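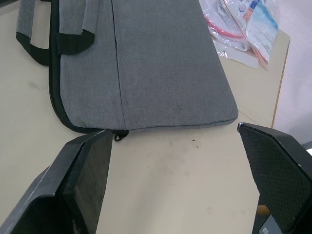
Sewing and Repair Assistant (part-time), Canwood Bag Workshop

Sixteen hours a week, spread over three days to suit you, with Wednesday as the one day we all need to be in

We make and mend soft bags at Canwood: laptop sleeves, document cases, the odd satchel and, when the term starts up again in September, a great many things with broken zips. We are a small workshop of five people and we have reached the happy but rather tiring point where the mending shelf fills up faster than we can empty it. So we are looking for a sixth pair of hands, and we would very much like them to belong to somebody who enjoys a fiddly job done properly and doesn't mind a bit of chatter while they do it.

What the work is like

Most of your week would be spent on laptop sleeves, both our own and those sent in by other makers. Our own range is called the Lightfoot, and we send out 500 of them in a good season, so you will get to know it very well indeed! The rest is repairs. A sleeve comes in with its paperwork, you look it over, write down what is wrong with it, and decide whether it wants a new zip, a new pull, a handle taken off and sewn back on, or simply a careful clean. Grey fabric shows every mark, as anybody who has carried a grey bag on a bus will tell you, and we spend more time than you might think with a soft brush and a bowl of soapy water.

Zips are the heart of it. If you have put a long zip round a curved corner before and had it lie flat at the end, please say so at the top of your letter, as we will be delighted to hear it. If you have tried and it went into waves, say that too — we have all done it, and we can show you how we go about it now.

Handles come a close second. They take all the weight, so the stitching at the ends has to be even and strong, and we check each one by hand before anything is packed. You would learn our way of doing this in your first fortnight, sitting next to somebody who has done it for years, and you would not be left on your own with a customer's bag until you felt ready.

There is some desk work as well. Every item gets a slip, and the slips have to be kept with the right bag (this sounds simple until a busy Wednesday afternoon). You would also help with packing orders for our stall at Tustell market and for the small shop in Varico Yard that stocks us.

Who we are hoping to hear from

You should be comfortable on a domestic or industrial sewing machine and able to sew neatly by hand. You might have learned at college, in a factory, in a theatre wardrobe or at the kitchen table, and it makes no difference to us which. Good light and decent chairs are provided, but it is close work, and you will be sitting for a fair part of the day with plenty of chances to get up and stretch. You need to be able to read a handwritten note, write a clear one back, and tell a customer kindly when something cannot be saved.

Experience with leather would be nice but we hardly use it. A driving licence is not needed.

What we can offer

The post is permanent after a three-month trial. We pay the same hourly rate to everybody at the bench, and we will send you the figure with the application form so that you can decide before you go to any trouble. You would have paid holiday, a share of the market takings in December, and the use of the machines for your own projects after 5 in the evening, which several of us make rather a lot of. Tea and toast are free, and so are the offcuts.

How to apply

Please write us a letter or an email telling us a little about yourself and what you like to make. One side of paper is plenty, though we won't mind if you run over. Do include a photograph or two of something you have sewn or mended, inside seams as well as outside if you can manage it. If you would like to see the workshop first, ring the bell any Wednesday morning and somebody will come down and let you in.

We will invite people for a chat and a short paid try-out at the bench, where you will replace a zip pull and restitch a handle. Bring your own thimble if you are fond of it.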